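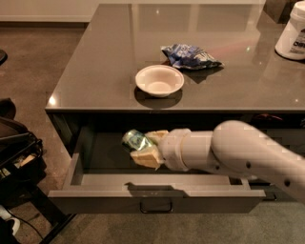

Storage furniture needs its own set of operating rules, separate from those for open surfaces. On a tabletop, the arm has free space above and on most sides of the object, and a failed grasp usually leaves the object where a person can see it and reach it. In a drawer, the walls limit the approach angle, the front panel can be pushed by the wrist, and a dropped item may come to rest out of view. Figure 3 shows the gripper holding a crumpled drink can just above the floor of a fully open drawer, with the arm reaching down across the opening. In a position like this one, the clearance that matters most is between the arm and the drawer walls, and the fingertips are a secondary concern. Version 2 of the Tusano rules therefore sets the drawer limits from the widest part of the arm that enters the opening, and no longer from the gripper alone.

4.1 Scope and terms

The rules in this section apply to all sessions in which a powered arm puts an object into, or takes an object out of, a sliding drawer. They do not apply to hinged doors or lift-up lids, which are covered in Section 5. A "session" is one continuous period of arm power at one work area. An "episode" is a single attempt at a single instruction, starting with the first commanded motion and ending when the operator marks it as done, failed, or stopped. The "drawer zone" is the space above the open drawer, bounded by its walls and front panel and extended upward to the height of the furniture top.

The rules were first written for the Mindmont test rooms and were later taken up at the Sillholm site with changes only to the floor marking. The text given here is the version in force on May 11, 2019. Where the word "must" is used, an episode that breaks the rule is removed from the released set. Where "should" is used, the episode is kept and flagged.

4.2 Before motion

The operator must open the drawer to its stop before an episode of the "place" or "pick" type begins, unless opening the drawer is part of the instruction. A partly open drawer was the most common cause of wall contact under version 1, and it also makes episodes hard to compare. If the drawer has no hard stop, a tape mark on the slide is used in its place.

All loose items on the furniture top must be either listed in the session sheet or removed. Items that are listed may stay where they are, including items that play no part in the instruction. In Figure 3, for instance, a small white bowl and a blue snack bag remain on the tabletop while the can is handled below. We allow this for two reasons. Cleared tops give data that do not carry over well to rooms in daily use, and the operators at both sites found that clearing the top between episodes added more walking past the arm than the rule was worth. The cost is that the arm may sweep a listed item on its way into or out of the drawer zone. Any such contact must be logged, even when the item does not fall.

Glossy tops call for one more check. Reflected lamps can produce false depth readings near the edge of the top, and the planner may treat these as obstacles or, less often, as open space. The operator should view the depth map once per session with the room lights in their working state. If holes larger than a fingertip appear within the drawer zone, the lights should be moved or dimmed before the first episode.

Cables on the floor must not cross the path between the operator and the stop button. Cables elsewhere in the work area are allowed.

4.3 During motion

Speed in the drawer zone is capped at one half of the session limit. The cap applies to the wrist and to every link that is inside the zone, and it stays in force until the last of them has left. Version 1 lifted the cap when the gripper crossed the upper plane of the zone. This allowed the forearm to speed up while still between the walls, and it was changed after review.

The operator must not reach into the drawer zone while the arm is powered. If an object falls behind the drawer or into the body of the furniture, the episode is marked as stopped, the arm is moved to its rest pose, and power is cut before the object is recovered. No exception is made for light or soft objects.

Release height is left to the task designer, but it should be low enough that the object does not bounce. For empty cans, we ask for release as close to the drawer floor as the finger pads allow. Crushed cans bring an added problem, in that the grasp is often made on a fold and the object may turn as the fingers open. A turn of this kind is not a failure unless the object ends up outside the drawer.

4.4 Labels

Each episode is given one outcome label and any number of contact labels. The outcome label must be set by the operator within the session. Contact labels are added afterward by a second person working from the recording and the joint torque log. The second person must not be shown the outcome label until the contact labels have been saved.

A single frame is never enough to set the direction of a transfer. A gripper closed on an object above a drawer floor looks the same at the end of a placement as it does at the start of a pick, and early labels made from still frames confused the two. The rule is now that the labeler must view the recording from first motion to final rest pose. Still frames may be used to settle questions of contact location only.

4.5 Use of the rules in practice

Between the adoption of version 2 and the close of data collection, 2,897 episodes were recorded under the rules, of which 919 took place in the drawer zone. The planned total was 3,000. The shortfall came from sessions called off at Sillholm in March, when the floor marking was redone, and we did not extend the schedule to make it up.

All drawer episodes were checked against the "must" rules by Elsie Pryor, who took no part in running the sessions. Six were removed. Four of these had a drawer that was not at its stop when motion began, and the other two had unlisted items on the furniture top. There were no cases of an operator reaching into the drawer zone under power. We do not read this last result as proof that the rule is followed without fail, given that the check relied on recordings from the head camera, and the area beside the furniture is not always in view.

The logging rule for swept items was less well kept. In several episodes the second labeler marked a contact on the furniture top that the operator had not entered in the session sheet. Most were light touches on packaging that moved very little, and operators reported that they had not noticed them. The Gilchrist group, which used an early draft of the rules with a different arm, met the same problem and now has the second labeler alone record these contacts. We have kept both entries for the present release, with the labeler's entry taken as final where the two differ.

The speed cap was the rule that drew the most objections. Operators felt that it made long sessions tiring, mainly during withdrawal, when the gripper was already empty. A separate cap for withdrawal is under review for version 3, on the condition that wall clearance can be measured along the full length of the forearm.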